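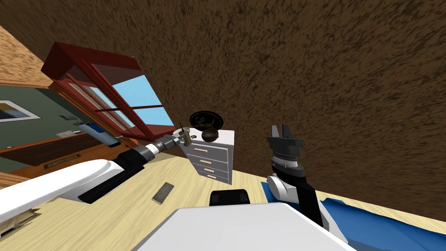
My grandmother had one green that she believed in, and she put it on everything that stood still long enough. She called it kitchen green, although it went well past the kitchen and down the hall and onto the inside of the dunny door, and she bought it from the same shop in Mostyn for as long as I knew her. I have been thinking a lot about that green this year, and about all the other colours that country people used to live with before every house for sale went white. A muted green wall over a dark brown wooden counter, with one framed picture in a white border and a bit of blue and yellow in it, and I am eight years old again and waiting for someone to cut the cake. It's a colour that lets the wood do the talking. It also hides fingerprints, which my grandmother would have told you was the whole point.

The shop is still there, as it happens. It's called Dradthorpe and it sits on the shady side of the main street between the bakery and a place that sells saddles, and if you go in on a Saturday you'll need to take your turn behind the people who have only come for a chat. Farah Wuisan has owned it for long enough that she's stopped being "the new lady", a promotion she puts at somewhere past her tenth winter. She took over the stock, the debts, a very heavy set of scales and, best of all, the card drawers.

I should explain the card drawers. For most of the last century, if you had a colour made up at Dradthorpe, the recipe was written on a card with your name and the room it was for, and the card went into a long wooden drawer under the bench. There are 840 of them. Some have a dab of the finished paint in the corner, gone chalky now, and some have remarks. "Too pink, she says." "As for his brother's place but more cheerful." One, which Farah keeps at the front because she can't bear to file it, reads only "Same as the sky at the dam, ask Ted."

"People come in for a tin of undercoat and ask if we've got their nan's card," she told me, pulling the drawer out as far as it would go and propping it on her hip. "And quite often we have! Then they stand there and have a little cry in front of the sandpaper."

We had my grandmother's. Of course we did. Kitchen green turned out to be mostly white, a good slug of yellow ochre, some black (black! I'd never have guessed) and a touch of a blue that Farah says hasn't been sold under that name in decades. She matched it by eye in half an afternoon, stopping twice to serve customers and once to take a phone call about possums.
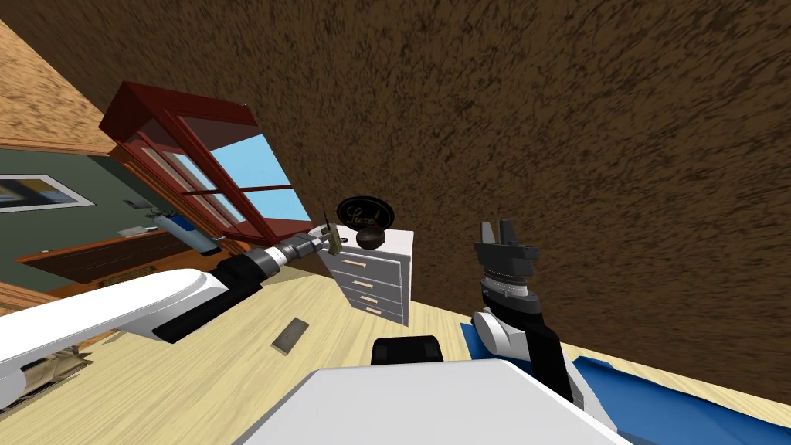 Getting an old colour right is slower work than the big machines at the hardware barn would have you believe. The old paints had a good deal more oil in them and they yellowed as they aged, so what you remember from childhood may well be a different colour from the one that went on the wall. Do you match the fresh recipe or the memory? Farah makes up both, brushes each on a scrap of board and sends you home to look at them morning and evening. Most people, she says, choose the memory.

Noémie Ferrand chose the recipe, but then Noémie is strict about these things. She came out from Lyon to teach for a single year, married a local sheep farmer and is now, at 86, halfway through repainting every room of Stumero, the long low homestead where she has lived ever since. She gave me coffee on the verandah and wouldn't let me indoors until I'd finished it, in case I was tempted to put the cup down somewhere.

Inside, it was like walking through a box of sugared almonds. The bedroom is a dusty rose. The passage is a yellow that has no business working in a passage and does, beautifully, especially late in the afternoon when the sun comes in flat from the western end. She had two tins open in the dining room, a brown and a slightly different brown, and had been arguing with herself about them since breakfast.

"My husband's mother painted this room in the brown and then complained for thirty years that it was dark," she said. "I thought it was a terrible room. Now I want it back exactly."

She does the low parts herself, sitting on a kitchen stool, and her grandson does anything that needs a ladder. The skirting boards get a limewash from Tamuvine, a small outfit up the valley that makes it in batches and won't post it in hot weather. I asked whether she ever considered white. She looked at me kindly, the way you might look at a dog that has tried to get into the wrong car.

My own tin of kitchen green came home with me on the back seat, wedged in by a bag of oranges. I've done the laundry, which was only meant to be a trial, and the inside of the pantry. The hall is next, once I've moved the bookcase, and my sister has already rung to ask if there'll be any left over.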